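17th August

Finally sat down with the lease for the studio. The De Bruijn people sent the renewal last week and I had been putting it off. It runs to 13 pages, and most of it is the same as the one I signed before, but the part about utilities has been rewritten. Under the old lease the water was included. In the new one I pay a share "as reasonably determined by the landlord," and it doesn't say how the share is worked out. I marked that in pencil.

The other thing is the storage closet. Julness owned the building when I moved in, and their manager told me in May of my first year that I could use the closet at no charge. He never put it in writing. When De Bruijn bought the place they sent a form asking me to list any side agreements, and I'm fairly sure I listed it, but I can't find my copy. I went through two folders and the box under the desk. I found the deposit receipt, $3208, and a letter about the boiler.
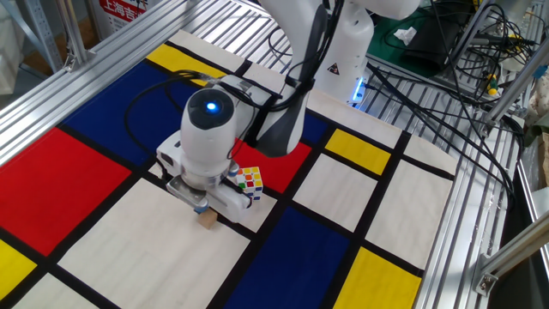

Wooden block, Rubik's cube and the Mondrian mat.

Called Meinir Bowen after lunch. She read the utilities clause over the phone and said to ask for a cap, or else the actual bills every quarter. She wants to see the form if it turns up. If it doesn't, I should write to De Bruijn and ask for theirs, and keep the letter short. She charged me for half an hour, $134.

Wrote the letter. Took out a paragraph about the hallway lights, which can wait. I asked for three things: a copy of the form, a line in the lease giving me the closet, and a cap on water of $100 a month. Printed two copies and put one in the front of the folder this time.

Rilness upstairs have the same renewal and haven't signed either. Their lawyer thinks the clause on subletting is worse than the water one. I read it again and don't see the problem, but I'm not planning to sublet. Will ask Meinir.

Post office closed before I got there. Letter goes tomorrow.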